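Two fingers, one bin: a bench comparison at Plirkville

The test lab at Plirkville spent the first part of the winter on a narrow question: how much of a picking system's failure rate belongs to the gripper, and how much to the software that tells it where to go. The two candidates were the Lobo, a parallel-jaw unit with stiff metal fingers, and the Lenari, a softer design with compliant pads. Both ran on the same arm, with the same fixed camera and the same controller.

Each gripper was given 1000 attempts, split into blocks of 50. After every block the objects were dropped back in from a tray, and the finger alignment was checked against a gauge pin. A pick counted only if the object cleared the rim and stayed in the grip for 2 seconds.

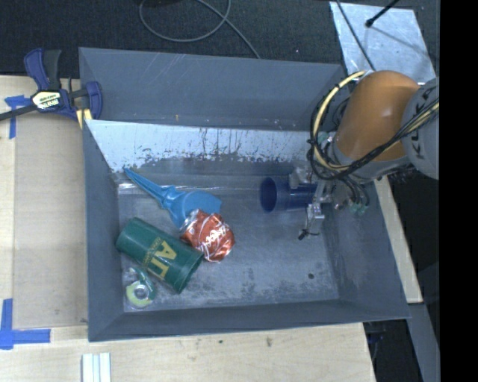 The object set was chosen to be awkward in different ways. Plastic cups are light and roll when touched off-center. A crushed can has no two parallel faces, so a grasp that looks good in the depth map may close on a fold. A funnel tapers, and stiff jaws tend to push it forward along its axis. A roll of tape is easy to hold but sits low, and the fingertips must come close to the floor to get under its widest point.

Sloped walls add a second problem. They keep objects from standing in the corners, but they limit the approach angles available to the wrist. The planner, a package called Protisen, rejects any grasp that brings the wrist housing within a set margin of the wall. In the Lobo runs it threw out 411 candidate grasps for this reason alone. Most were on objects lying against the near slope.

Cable routing mattered more than the team had planned for. A loop that is slack at the center of the bin can pull tight at full wrist rotation, and the added load shows up as noise in the force reading. The lab now logs wrist angle with every force sample and discards readings taken near the joint limit.

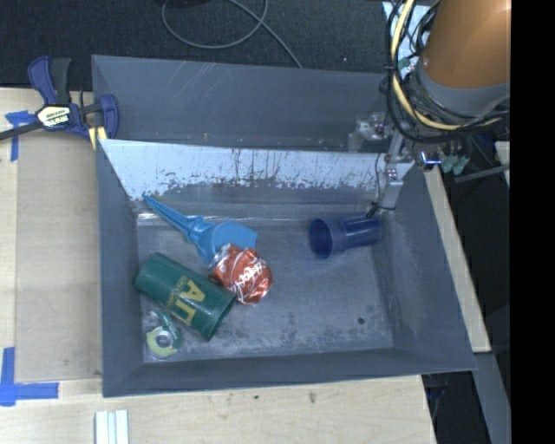

Mutua Kombo would have started with the camera. In his view a single fixed viewpoint hides the far side of every cup, and a gripper comparison made under those conditions partly measures how well each design tolerates a bad pose estimate. He would rerun both units with a second view before ranking them.

The lab accepts the point in part. Compliant pads do forgive a position error that stiff fingers do not, and the logs cannot separate that effect from grip quality. A second camera is to be mounted in February, and the Lobo will go first.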